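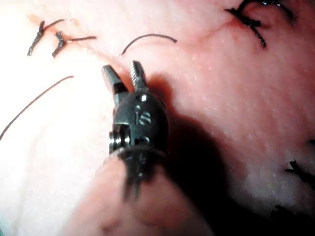 Teleoperated suturing demos: the wrist view glares out on one side. Throw them away?

I'm collecting hand-driven demos of knot tying on practice tissue. Two foot pedals, two hand controllers, one sore neck. I have 50 episodes so far, logged with Tudeck. The wrist view is blown out to the left of the grasper and the tool's own shadow eats the right. Also, I don't snip my tails very tidily, so there are old knots everywhere. Will a policy learn to sew, or will it learn my housekeeping?

Asked in June, 4 replies, 1044 views

Answer 1 (accepted)

Keep them, but lock your exposure before you record any more. Auto exposure chases the shiny metal and you get a different pink every episode. Move the light off to the side if your rig lets you. As for the old knots, leave some in. Train only on a clean pad and it will panic at the first bit of lint. I'd lean on the fixed view for the stretch where the thread is in the jaws and you can see where the slit ends. 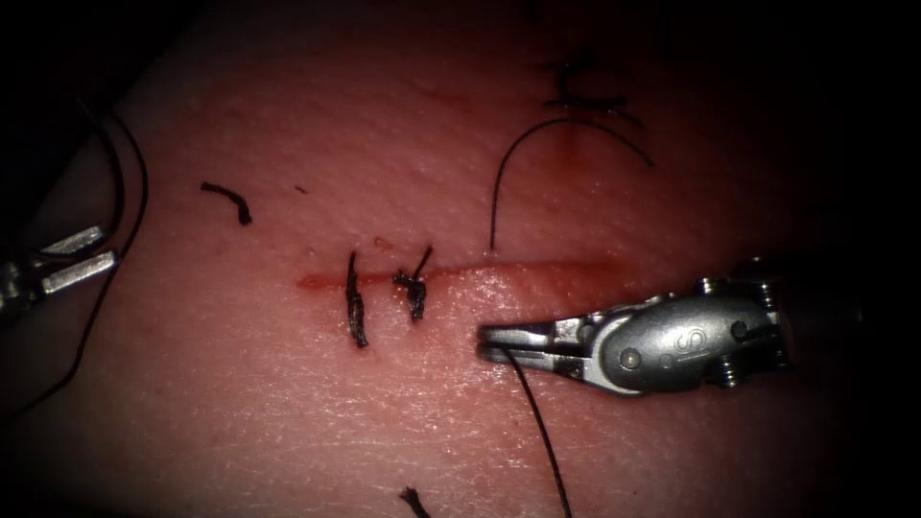
Answer 2

Buy a Grisex light ring. Fixed everything for me. (I was stacking cups.)

Answer 3

Agree with the first answer, mostly. Cut the part where you sit there thinking. I left 20 seconds of dithering in each of my Antunes demos and the arm dithers beautifully now. The Pridik export script has a trim flag, badly documented, try it on a copy.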